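Skovness Block Sets: Finish and Layout Review
Minutes, June meeting
Present: R. Hoekstra (chair), T. Herath (minutes)

1. Previous minutes
Accepted with one correction. The Drinusent quote was for 76 sets, not 67.

2. Orange cubes
Hoekstra reported on the finish. Edges are to stay gently rounded. Smudges on faces remain an open point. Arnis has been asked for its cleaning instructions.

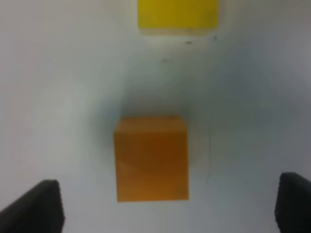
Item 2. Orange cube on the white tabletop, with part of a yellow block at the top.

Herath noted a small darker smudge near the lower right corner of the front face. Agreed that smudges of this size are recorded and the cube stays in use.

3. Tabletop
Matte white surface retained. Pen and pencil marks are to be wiped off before layout work. Smits offers a replacement top; decision deferred until the price is confirmed.

4. Two-cube layout
Yellow is placed at the far position and orange at the near position, with clear table between them.
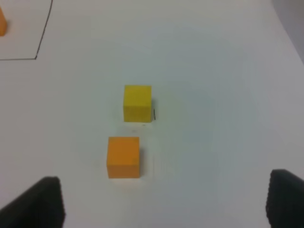

Exact alignment is not required, and a small offset to the left is within the layout rule. Herath to add this to the layout sheet, section 5.

5. Order quantity
Drinusent's minimum for painted cubes is 1,000 pieces. Hoekstra to ask whether yellow and orange may be combined in one order.

Actions
Hoekstra: Drinusent, Smits.
Herath: layout sheet, Arnis follow-up.

Closed at 4 p.m.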